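Wall Storage, Old Computers and Other Workshop Tips

I love a tidy workshop, and I say that as a person who once spent a whole evening looking for a tape measure that was clipped to my own belt. Last August I finally cleared out the back half of my garage and set it up again from bare walls. So many of you wrote in after the first post that I've pulled the best tips together on one page, yours and mine, and added a long bit on taking apart old desktop computers (the part that gets me the most mail by far!).

Start with the wall

Before you buy a single hook, put everything you want to hang on the floor and push it around until it makes sense. I used a big flattened moving box and drew around each tool with a fat marker. You'll want to move things three or four times, and moving a pair of pliers on cardboard is a lot easier than moving a screw in a wall.

Hang the things you use every week between your waist and your eyes. Clamps can go higher. Anything heavy goes low, and I mean knee height, with a solid shelf under it.

If your wall is ridged metal, like the inside of a shed, don't fasten small hooks straight to it. Put up one flat board and mount your holders on that. The board gives you a level surface, and when you change your mind (you will!) you only have holes in the board.

Leave a finger's width of space on each side of a tool. My first layout looked gorgeous and I couldn't get the tin snips down without knocking off the wire strippers next to them.

Cables and long skinny things

Marwa Mahrous sent me the tip I use the most. She holds short cables in two places, one clip near the top and another one lower down, so they stay straight and never tangle with the one beside them. I had always hung mine in loops from a nail, where they turned into a bird's nest in a matter of days. I switched the same night I read her note and I'm never going back!

A few more for cables:

Label both ends. A bit of masking tape folded over into a flag works fine, and you can write on both sides of it.

Sort by what the plug looks like, never by what the cable came with. You'll forget what it came with.

Wrap long extension cords in a figure eight over your hand and elbow. They come off without a single twist.

Set a limit. I keep as many cables as my wall will hold, and when a new one comes in, an old one goes to the swap table.

The bench itself

A slatted or grooved bench top is wonderful for clamping and terrible for small screws. If you have one, lay an old towel or a rubber mat over the part where you do fiddly work. I use a tan bath towel with a hem all the way around. Screws land on it and stay put, and you can see them against the color.

Wipe the grooves out with a stiff paintbrush at the end of the day. A plastic knife gets the corners.

Light matters more than you'd think. A bright overhead lamp on a bare metal surface throws glare right into your eyes, so either shift the lamp to one side or cover the metal. I clipped a cheap reading light to the shelf and aimed it low across the bench, and suddenly I could find everything I dropped.

Opening up an old desktop computer

Okay, my favorite! An old tower is a great afternoon project. You can clean it, save the useful parts, or just strip it down so the metal can go to the scrap yard. Lay it on its side with the panel off so you're looking straight down into it, and you'll have both hands free.

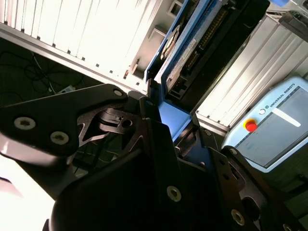
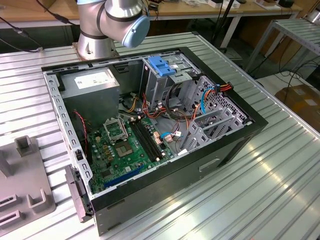
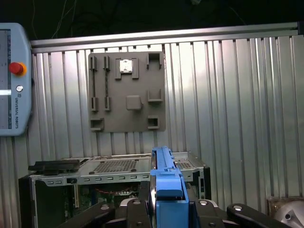
Screws up close, an open tower case on its side in the middle picture, and a wall board with upright holders in the last.

First, unplug everything from the back and press the power button a couple of times. Then leave it alone while you clear the bench. Never open the power supply itself. It's the metal box the wall cord plugs into, and it can hold a nasty charge long after it's unplugged. It comes out whole and it stays whole.

Take a picture on your phone before you pull anything. Take another one every time you remove a part. It costs you nothing and it has saved me more times than I can tell you.

Touch bare metal on the case now and then if you plan to keep the parts. Skip the fuzzy sweater, too.

Blow the dust out before you reach for a screwdriver. I do this outside with a hand pump, the kind made for air mattresses, and I hold the fan blades still with one finger so they don't spin. Wear a mask if the machine lived on a carpet. You would not believe what came out of my uncle's.

Run your fingers along inside edges slowly. Stamped steel can be sharp, and thin cotton gloves are plenty of protection if you can still feel the screws through them.

Keeping track of screws

I have a coffee can with, I'd guess, almost 200 orphan screws in it, and every one of them is there because I once thought I'd remember. Now I use a muffin tin. Each cup gets one stage of the job, starting from the top left, and when I put things back together I work through the cups in reverse.

Abdelkrim El Ouafi does it another way that I think is brilliant for bigger jobs. He sketches the outline of the thing on a piece of corrugated cardboard and pushes each screw into the drawing at the spot it came from. You can carry it across the room, tip it over, even drop it, and the screws stay where they are.

For hex screws, use the key that really fits. If it wiggles, stop. A slightly small key will round out the hole and then you'll be at it all day. If a screw is stuck, put the key in, give it one light tap with a hammer, and try again. A drop of oil and a cup of tea will often do the rest.

When you put things back, turn each screw backward until you feel a tiny click, and then forward. It drops into the old thread and won't cut a new one.

Small stuff that didn't fit anywhere else

Chalk in the toolbox drawer helps keep the damp out. Swap it for fresh sticks when you think of it.

Old toothbrushes, always. Soft ones for fans and vents, hard ones for threads.

Glue a magnet under the front edge of a shelf and park your screwdriver bits there.

Write the date you opened a tube of glue on the tube. I found one dated 1 January 2025 and knew exactly which chair I'd been fixing.

If you strip a lot of computers, save the fans. They make a lovely little fume blower for soldering, and I've got 4 of them waiting for a project.

Keep your tips coming! I'm putting together the next page on paint cans, brushes and that awful skin that grows on leftover varnish, so if you have a trick for any of those, write it in the box at the bottom and tell me how you'd like your name to appear.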